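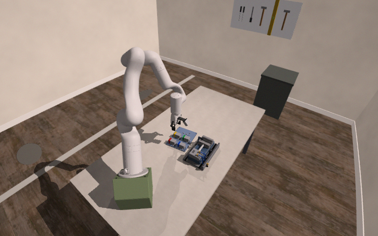

# Teaching by demonstration (robotics)

**Teaching by demonstration** is a way of getting a robot to do a job by showing it the job. I keep this entry on the Nautiyal wiki, so expect my opinions mixed in with the facts!

## By hand

You grab the arm and move it through the task yourself while the joints record where they went. It's great for big sweeping moves (and good exercise), but your own hands get in the way around small parts.

## By remote control

You steer the arm from a distance with a handheld controller or a smaller "leader" arm. I like this one best for board work - a white arm over a blue board of little gray blocks is easy to practice on in simulation, and a simulated crash costs you a reset. My first set on the Prumetti board task was 40 demonstrations, and I threw out 62 percent of them for jerky grasps.

## How many demonstrations?

It depends on the task. Vorier, our in-house trainer, got by with 300 for picking up blocks and wanted far more for anything with a tight fit.

## See also

- Bullex (our recording format)
- Leader arms
- Replay and cleanup

*Last edited 09/09/2022*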